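Recording two-handed demonstrations with the Clirkero grippers

Teaching a policy to handle a bottle starts with a person handling a bottle, many times, while trying to look interested. Our set has 305 usable demonstrations. Humaira Mughal recorded most of them and now declines wine at dinner.

1. Plug in both grippers and start the logger. Open and close each one fully before the first take, so the finger widths are calibrated.

2. Stand the bottle near the middle of the table. Shift it a little between takes, or the policy will learn one spot and grope at it for ever.

3. Steady the body with the left gripper first. Bring the right one in towards the neck only when the left has settled.

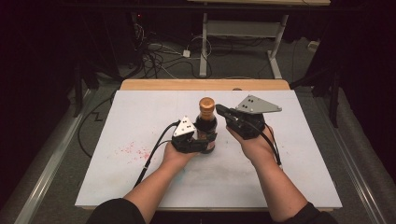
Go slower than feels natural. At full human speed our first policy copied the haste and none of the skill — Mogens Damgaard still has the video.

4. Let go, pull both hands well back and end the take. Bin any take where you scratched your nose.

Train after every 40 takes and test on bottle positions you didn't record. If the left hand lets go early, check the clocks on the two grippers before blaming the network.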